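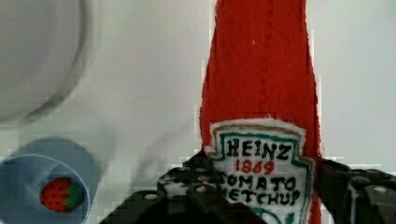

How should felt play food be cleaned?

By hand, with a barely damp cloth and a little mild soap. Felt pieces should never go in a washing machine or tumble dryer, even inside a laundry bag.

Section 4: Care and repair of felt bottles and jars

This section covers the standing felt pieces in the Prellis pantry set, including the sauce bottles. Flat pieces (bread, cheese, lettuce) are covered in Section 3.

Before you start

You will need a soft brush, a white cotton cloth, mild soap, a small pair of sharp scissors, and a needle and matching thread.

4.1 Removing dust and fluff

1. Stand the bottle on a clean surface and hold it by the neck.
2. Brush from top to bottom, in one direction only.
3. Lift off any specks or stray fibres with a piece of sticky tape. Press lightly and peel slowly.

Note: Red felt shows white fluff more than any other colour. Brush it separately from the pale pieces.

4.2 Cleaning a mark

1. Wet the cloth and wring it out hard.
2. Put a drop of soap on the cloth, not on the felt.
3. Dab the mark from the outside in. Do not rub.
4. Dab again with a clean part of the cloth.
5. Leave the bottle upright to dry overnight, away from radiators.

Caution: Keep water off hand-lettered labels. The ink may run into the white felt and cannot be removed. If a label is dirty, use the dry brush only.

4.3 Tidying frayed edges

1. Hold the loose fibres away from the edge.
2. Trim them with the tips of the scissors. Do not cut closer than 2 mm to a stitched line.
3. If the edge has opened, close it with small overstitches before trimming.

4.4 Resewing a label

1. Pin the label at the top point first, then at the shoulders, then along the sides.
2. Follow the old needle holes with a single thread.
3. Finish with two small knots on the underside of the label.

Caution: Count the pins before and after. Do not give the bottle back to a child until every pin is accounted for.

4.5 Storage

Keep bottles upright in the box - laid flat under heavier pieces, they crease along the seam. Replacement thread is order code 753 and spare white label felt is 949.

Last updated: February

Related guides
Prellis pantry set: contents list
Section 3: Flat felt pieces
Clurkon play kitchen: fitting the shelf
Bouzid storage boxes: folding and stacking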